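About Tirkden

Can a machine put the shopping away yet? We spend our working days on that question and others like it.
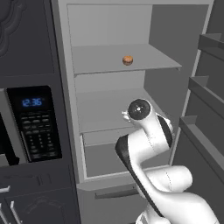 Yurani Lozano wrote to us in October to say that she would believe in household robots when one could find the mustard behind the milk, and would we please tell her honestly how far off that was. We pinned her letter up by the kettle. The short answer we sent back was "further than the videos make you think, closer than it was when we started", and the rest of this page is more or less the long answer.

Who we are

Tirkden is a small workshop and test kitchen that tries out machines on ordinary chores. We started in a rented unit with one arm, a second-hand sink and a great deal of optimism (the sink has since been replaced, the optimism is holding up). Yesenia Valderrama runs the place and decides which chores we take on. Botond Kozma looks after the simulation work, and Mark Anthony Saludo does everything with a spanner in it. Anselmo Restrepo keeps the results, which means he watches far more failed attempts at shelf stacking than anyone should have to, and writes all of them down.

None of us set out to do this! Yesenia came from hotel housekeeping, Botond from bus timetables, and Mark Anthony used to mend bakery ovens. We think it helps. If you have made beds for a living you know exactly how much of the job is deciding what to do with the thing you didn't expect to find in them.

What we do

We keep a list of chores, which at the moment has 166 entries. Some come from homes and some from shops and small workrooms: loading a dishwasher, wiping down a counter, facing up a shelf of tins, sweeping under a bench. Each one gets tried in simulation first, in a set of computer-built kitchens and stockrooms we call Simix. Fridges, cupboards and drawers turn up there a lot. A simulated fridge door can be opened all night long without wearing out a hinge, and a dropped egg costs us nothing.

Chores that go well in Simix move to Usuga, our real kitchen, where things get harder straight away. Door seals stick. Carrier bags fold themselves over whatever you wanted. Light comes in sideways at four in the afternoon and a glass more or less vanishes. We love this stage, even on the bad days, as it teaches us the most.

So, can they do it yet?

Some of it, yes. Picking up one firm object from a clear shelf and setting it down somewhere else is in decent shape. So is opening a door with a sensible handle. Last year we logged 1399 attempts in Usuga, and the best of our simple fetching chores now succeeds up to 80 per cent of the time, which delights us and would still drive you mad at breakfast.

Other things are a long way off. Soft food, wet cloth, cling film, anything tangled. A crowded fridge is a real test, with jars to shuffle about before you can reach the one you're after and a lid that somebody didn't screw on properly. Shop floors have their own version – a half-empty cage of mixed stock, a customer's trolley in the aisle and a price label curling off the edge. People sort all of that out while talking about something else.

Speed is the other matter. Most of our chores take far longer than a person would need, and we don't speed up the films we show to visitors. Yesenia is firm about that.

How we report things

Every chore on the list has a plain page with what we asked for, how often it worked and what went wrong when it didn't. We call the collection Flukness, after Botond's word for a success you can't repeat. A chore has to work on 3 separate visits to the kitchen, with the objects moved in between, before we will call it working at all. Firms who lend us equipment get the same write-up as everybody else.

Come and see

We open the kitchen to school groups and to anyone who is curious, and mornings suit us best. Bring a chore you hate. If it isn't on the list we'll add it, and if we have time we'll have a go while you're here – the kettle is always on, though for now one of us still has to fill it.

Yurani, the mustard is number 41 on the list. We're working on it.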